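Technology / Work / Features

The people who teach the cupboard

8 min read

By Hanna Sadowski
November 2, 2024

The first thing Zuzanna Pietrzak tells a new collector is to put something away badly. Miss the shelf. Knock the thing over, pick it up again and keep going. She wants to see what they do with their hands when a job goes a bit wrong, and she wants it before they've had time to get good.

Pietrzak runs the household recording work at Dridska, a small company that gathers examples for robot learning. Its customers build arms and the software that drives them. What they buy from Dridska is hours of people doing ordinary things: opening a door, reaching in, taking hold of an object, putting it somewhere else. Each go at a task is called an episode, and an episode can be over in less time than it takes to read this paragraph.

The people doing it don't use their bare hands. They hold a gripper in each one, a pair of jaws on a handle, with a camera on it and a patterned cube on top. The pattern is there so software can work out where the gripper was and which way it was turned. When the recording is finished, the model is given what the gripper saw and how the gripper moved. The person's fingers hardly come into it.

"People think we're filming the person," Pietrzak says. "We're recording a tool. The person is how the tool gets around."

A good part of the work is doors. The jobs sheet on the wall by her desk has a column for hinged, a column for sliding and a column for drawers, and hinged is the longest by far. A hinged door swings through space and the gripper has to travel with it. Pull straight back and it slips off the edge. Then, with the door open, there is a dark space to reach into, and the camera that was looking at a bright room a moment ago is looking at the inside of a cabinet. 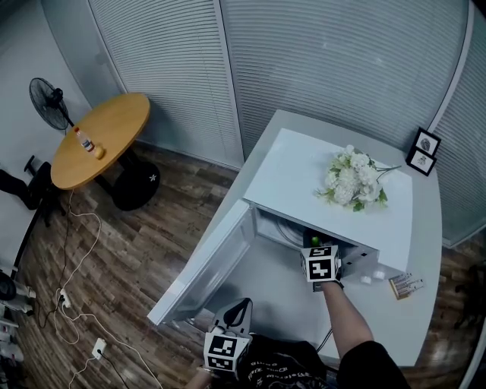

Why not let the robot practise on its own until it gets the door open? It can be done, and some labs do it, but a robot that starts with no examples spends most of its time pushing at the wrong spot, and somebody has to reset the room after every try and pay for what gets broken.

Dridska's order for this season is 1,000 accepted episodes in the kitchen and storage group. When I visited, 700 were through. Accepted is the word that matters. An episode is thrown out if the cube was hidden from view too long, if the jaws closed on nothing, if the collector stopped to talk, or if the start and finish weren't marked properly. Lech Tomaszewski does the checking. He sits at two screens with the speed turned up and his lunch beside the keyboard, and he can tell you who was holding the grippers without looking at the log.

"Lucyna always comes in from the side," he says. "Myrto goes over the top. I like having both."

He likes having both because a model shown one way of doing a thing will learn that way and not much else. Early on, Dridska had a single collector record nearly all of a drawer task. She was tidy and quick and the files looked lovely. The customer wrote back that their arm could open the drawer from one spot in the room and was hopeless from anywhere else. The whole set was done again with four people, who were told to start from wherever they happened to be standing.

That order still gets talked about in the office. There is a cardboard tag with the job number on it pinned above the kettle.

Lucyna Kaczmarczyk came to the work from a bakery, where she had been on the early shift and wanted to stop. She had never thought about robots. She answered an ad that asked for steady hands and patience with repeated tasks, and she did her trial day in August, in a heat wave, with her wrists taped.

"The weight is nothing for ten minutes," she says. "After lunch it's something."

She now works in blocks with a rest between them. The company brought that in after Tomaszewski noticed the afternoon files getting worse. Elbows drop when people are tired, the grippers come in lower, and the jaws start to scrape along the surface before they reach the object. Some scraping is fine. A whole afternoon of it teaches the model to scrape.

Myrto Gkikas, the other collector on the kitchen group, trained as a physiotherapist and has opinions about the handle. She thinks it was shaped for a larger hand than hers, and she has told the engineers so in writing. The next version is supposed to be narrower. In the meantime she wraps hers with the cloth tape cyclists use on handlebars.

Both women say the hard part is doing without touch. With your own fingers you know you have hold of a thing before you look. Through a gripper you feel a sort of dull stop, and you can't tell a firm hold from a corner that is about to slide out. Kaczmarczyk says it took her a week to quit checking with her other hand. Gkikas says she still dreams about it.

They also had to learn to leave things alone. A home is full of objects that get in the way, and the customer wants them in the way. A machine trained in a bare room does badly in a lived-in one. So a collector who sees an item sitting too close to where she needs to reach is meant to work past it. Gkikas, who is neat by nature, found this harder than the weight.

Microwaves have turned into a subject of their own. The door is wide for the size of the box and takes up a lot of room when it's open, and one gripper often ends up waiting while the other goes in. Inside there's a glass plate that can turn under whatever is set on it. Put a bowl down off centre and the plate may shift, and the bowl isn't where you left it.

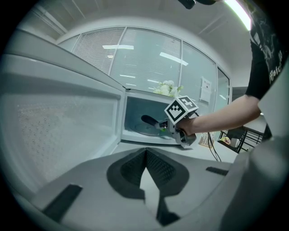 Gkikas's trick is to let go slowly. She lowers the object until she feels the stop, opens the jaws a little, waits, then opens them the rest of the way and backs out along the line she came in on. Tomaszewski worried at first that the wait would be read as part of the job and that some robot would end up pausing over every bowl in the country. The customer asked for more of it. Their arm had been letting go too early.

Not every file is a success, and Dridska has changed its mind about what to do with the ones that aren't. It used to delete them. Now a failed grasp that is followed by a recovery is kept and labelled, and there is a separate bin for plain failures, which one customer, Hirnura, buys at a lower rate. Hirnura makes software for care homes. Its engineers want the system to know what going wrong looks like so that it can stop and call a person.

I asked Pietrzak if she thought her collectors were training their own replacements. She said she gets asked that a lot. None of her people were paid to put bowls in microwaves before this, so she doesn't see whose job it would be. She does think about the work running out. A good enough model might need fewer examples for each new task, and customers already ask for smaller sets than they did when she started. What they want in return is more variety: more rooms, more kinds of handle, more people with different habits.

That has sent the company looking for places. It has an arrangement in Jallavdale to record in flats between tenants, two days at a time, with whatever furniture is there. The lighting is different in each one. So are the hinges. Kaczmarczyk keeps a notebook of the bad ones, and there's a bathroom cabinet in there with a full page to itself.

Pay is by the hour, not by the episode. Pietrzak fought for that. When the firm tried piece rates, the numbers went up and the rejects went up faster, and the good files were all rushed in the same way. You could see people cutting the corner off a movement to save a second, and a model will copy that as readily as anything else.

Near the end of my visit she let me try. The task was to open a cupboard door, take out a sponge, and shut the door. I got the door open on the second go. The sponge came out with the left gripper after the right one had pushed it to the back, and I closed the door on the end of my own jaw and had to do that part over.

Tomaszewski played it through twice and put it in the recovery folder. Kaczmarczyk took the grippers back, reset the sponge and started her next block.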